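About Goodall Corner Store

Hi, I'm Barry Mapplebeck, and if you've ever come into Goodall on a wet morning looking for a bus schedule, shoelaces and something for a runny nose, we've probably met. I run the shop at the bottom of Ivwood Street, and I've been promising to write this page since we got a website, so now that the October rush is over I've made coffee and sat down to do it.

We sell small stuff. That's the simplest way I can put it. Tissues, soap, batteries, sewing kits, lip balm, combs, envelopes, birthday candles, the little screwdrivers for eyeglasses. If it fits in a coat pocket and you only remember you need it when you're already out of the house, I'd like us to have it. I once tried selling lawn chairs and they took up the whole window until my sister bought two out of pity. (They were good chairs! I still sit in one.)

Before this I worked in the stockroom at Haltex over in Binholm, where I looked after a wall of shelving with 2761 product lines on it. I liked the work more than I let on at the time. You get to know a thing when you've handled it every week, which boxes crush, which labels peel, which pens everybody opens and puts back. When the old stationery store here came up for rent I walked through it with a tape measure and a notebook, and by the time I got back to the car I'd drawn the whole layout on the back of a parking receipt. Hardly any of it survived the first month, but I still have the receipt.

The shop is 300 square feet, counting the bit behind the register where I keep the kettle. We carry some 4000 items in there, so you can imagine I think about shelves a lot. Tall ones made the place feel like a closet. Deep ones meant things went to the back and stayed there till I found them in spring. I ended up with open racks, narrow ones, with plenty of room to reach in from the side, and I move them around whenever the mood takes me. Regulars tease me about it. Mrs. from the dry cleaner's walked straight to where the greeting cards used to be and picked up a pack of sponges, and we both laughed until she had to sit down.

Mornings are my favorite part. I'm in by half past six, lights on, radio on, and I do the restock before we open at eight. I start at the door and go round the same way every day, filling gaps and turning the fronts to face out. It's quiet and I get to see everything. If something has been sitting too long I'll bring it up near the register and mark it down, and if something sold out before lunch I write it on my hand, then on the pad, then I order more.
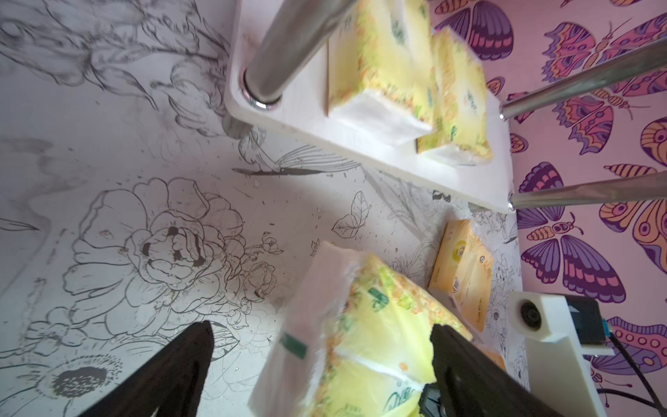 Pocket tissues are the thing I restock more than anything else in the store, and I've gotten fussy about them. People want them where they can grab one without stopping, so they have to be easy to reach and easy to spot. The yellow packs with the little flowers and leaves on the wrapper do well on a white shelf, even when it's only a couple of them partly overlapping by the chrome pole. I like the orange ones too, with the round logo on the front. A bright wrapper is half the battle when you're digging around the bottom of a purse, and I say that as a man who has been handed a lot of purses to hold while somebody looks for their wallet.

I'm also happy to take requests. There's a pad by the register with a pen on a string, and if you write down something you couldn't find I'll do my best to get it in. Dental floss in the small size came off that pad, and so did the good safety pins and the unscented hand cream. Somebody asked for a trombone. I did make a phone call about it, and I'm sorry, whoever you were.

We don't have a loyalty card or an app. You're welcome to call ahead and I'll put things in a bag with your name on it, or if you live on Ivwood Street and you're under the weather I'll walk them over after closing. Come in and poke around, and if the rack you wanted has moved, just shout and I'll tell you where I put it.

Barry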